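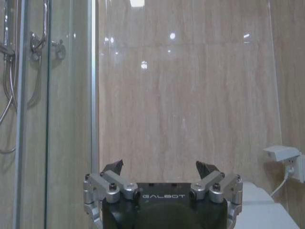

Week four, and we're finally getting to bathrooms! I've been promising this since August, so if you came for spreadsheets, you'll have to wait for next time. The reading is the Duangkaew case packet, the long one with the shift diaries in the back. Please read the diaries even if you skip the rest.

Quick recap for anyone who missed last week. The Duangkaew is a hotel with 109 rooms, and the owners have been working with a small outfit called Prultosia on two-armed robots for bathroom work. Scheduling runs through software called Skimero, and you'll see that name a lot in the diaries, usually next to a complaint. I spent a good part of the summer over there, mostly standing in doorways and getting in people's way.

## Start with the room

When we talk about "automating housekeeping" we tend to picture a job title. I want you to picture a toilet. It has a side panel full of little buttons, a power cord running up to the wall, a glass shower enclosure next to it and a brush holder standing on the floor in between. A person who cleans these for a living reads all of that while walking in, and couldn't tell you how (I asked, and got some very patient looks). 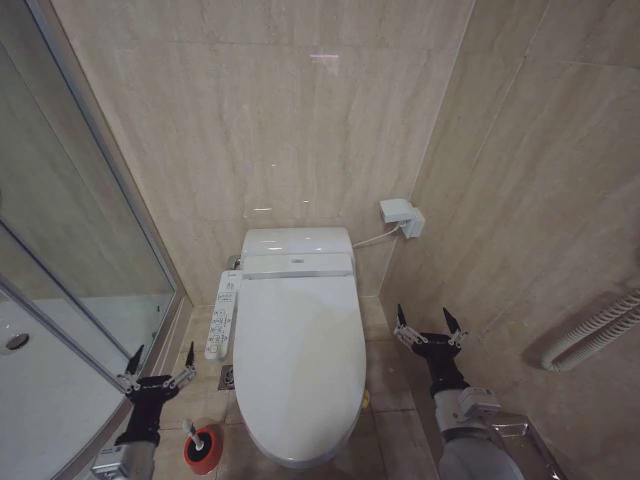

## Tasks, jobs and the stuff in between

You remember the split from week two: a job is a bundle of tasks, and machines take tasks. Fine, but the bundle has glue in it. At the Duangkaew the room attendants listed their bathroom tasks for us, and wiping and scrubbing took up maybe half the page. The other half was things like noticing a loose hinge, deciding a towel is still good, or knowing that a guest wants the door left open.

So what happens to the glue when the wiping moves to a machine? In the diaries it mostly stays with the attendants, and it gets harder to see. Skimero has a box for "bathroom done" and no box for "hinge reported." One attendant logged 57 minutes of that kind of work in a single shift and was marked idle for most of it. I still get a little mad when I read that page.

Space matters too. Look at how close everything sits in a stall like this one, with an arm on each side of the seat and the right gripper just under the power cord. Two people working in there would be bumping elbows, and the attendants had plenty to say about sharing a room that size with equipment.

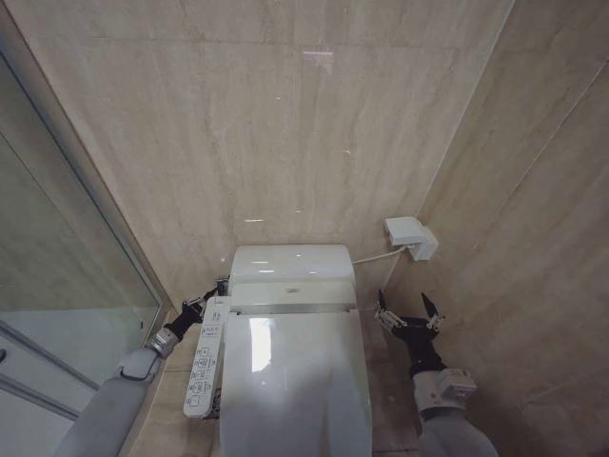

One attendant wrote in the diaries that the bending was the part she'd happily give away, and that she'd give it away tomorrow if the hours stayed the same. Then she added that she didn't want to become "the one who waits outside with the cart." I think both halves of that deserve a whole seminar, and we'll come back to them when we do scheduling power.

The packet covers 1308 bathroom entries in all. Please don't average them! Pick one diary and follow it from the first page to the last — the changes in tone tell you more than the totals do.

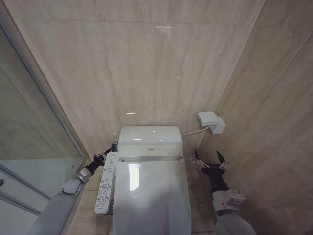

## For next session

- Choose one diary and mark every task that Skimero doesn't record.
- Write a page on who should decide which tasks get handed over first. Managers, attendants, Prultosia's engineers, some mix? Pick a side and argue it.
- Skim the Vulla agreement (it's short, on the course page) and find the clause on retraining. Bring it with you, we'll read it out loud.

Pages are due in my mailbox before class. Handwritten is okay if I can read it.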